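The Shelf by the Door

Every home has a surface that collects things. In a lot of apartments it is the top of a low shelf, somewhere between the front door and the place where people sit down. Keys go there first. Then a cup, then a pen, then a bottle somebody means to finish. By the end of the week there is no room for the keys.

I spent part of the winter looking at shelves like this for a piece on small living rooms. Most of the ones I saw were in the Ingate buildings, where the main room does everything. People eat in it, work in it and watch television in it, and the entry is a strip of floor along one wall. There is seldom a closet near the door. The shelf has to do the closet's job.

The standard answer is more storage, and stores are happy to sell it. Hunel, the furniture outlet on the south side of town, lists 174 pieces under "living room storage" in its current catalog. I went through all of them. A good many are baskets. Baskets are fine for blankets and toys, but a basket by the door fills up with mail and plastic bags, and you have to dig to the bottom to find anything.

Open cubbies are a different matter. You can see what is in them, so things tend to get put back. They also show every mess. A cubby with a colored back panel looks finished even with nothing in it, and that helps, as people are less tempted to fill it. The manager at Hunel told me that units with a plain back come home with a set of bins nearly every time, and units with a colored back often go out alone.

Curved units are harder to place. They look good in a showroom with space on both sides. At home they want a corner or a long wall, and the compartments at the ends can be an odd shape for books or boxes. Measure the inside of the end cubbies before you buy. A magazine file that fits in the middle may not fit at the curve. End compartments also get less light, so keep the things you need every day out of them.

The top is where the trouble starts. A long flat top at hand height invites people to put things down. Plolley, a two-room cleaning and organizing business near the rail yard, charges $200 for a half-day visit, and its staff say the first hour almost always goes to flat tops. They use the same order each time. Trash and recycling come off first. Dishes go to the kitchen next. Small things like pens and chargers are gathered on a tray and sorted sitting down. Only then does anyone wipe.

I tried this order at home and it took 15 minutes for a shelf I had been avoiding since the holidays. What slowed me down before was handling the small things first. A pen can take longer to deal with than a whole row of cups, if you stop to test it and then look for the drawer it came from.
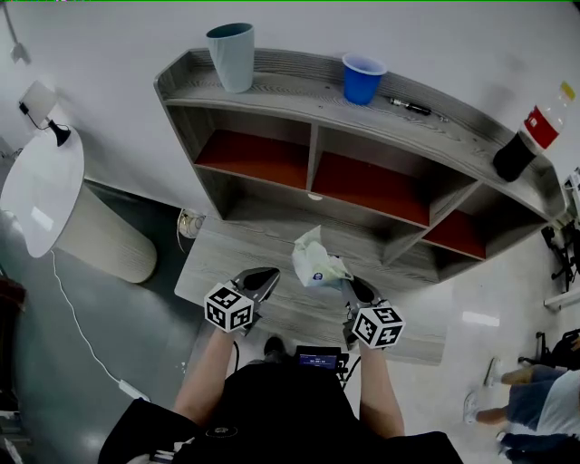

Cups, a cola bottle and a crumpled bag: the usual candidates for a first pass.

Plastic bags need a rule of their own. A thin bag weighs nothing and ends up anywhere. Decide how many you will keep, fold those flat, and put them in one place close to the kitchen trash. Mine live in an old tissue box. When the box is full, the rest go back to the store's collection bin. Check that a bag is empty before you crush it. I have thrown away a receipt I needed and, once, a new light bulb.

Bottles with something left in them go to the sink first and get emptied there. Don't pour them out on the way past a houseplant. Cups can travel stacked if they are the same size. If they aren't, carry one in each hand and make two trips.

Cords are the other thing to look at while you are down there. In a small room a lamp, a fan and a phone may all want the same outlet, and a cable ends up across the floor. Run it along the wall if it will reach. Bakker makes a flat clip that sticks to baseboard and comes in packs of three, and I used up two packs on one wall. Wipe the baseboard with rubbing alcohol before sticking anything to it, and let it dry.

As for keeping the top clear, the best suggestion I heard came from a tenant on the third floor at Ingate. She keeps one bowl on her shelf for keys and one empty cubby underneath for whatever comes in the door. The cubby gets emptied on the night the trash goes out. Some weeks there is hardly anything in it. In April, when she was doing her taxes, it held every envelope in the house and a hammer.

Published February 7, 2021. Contact the editors | Copyright, all rights reserved | Back to top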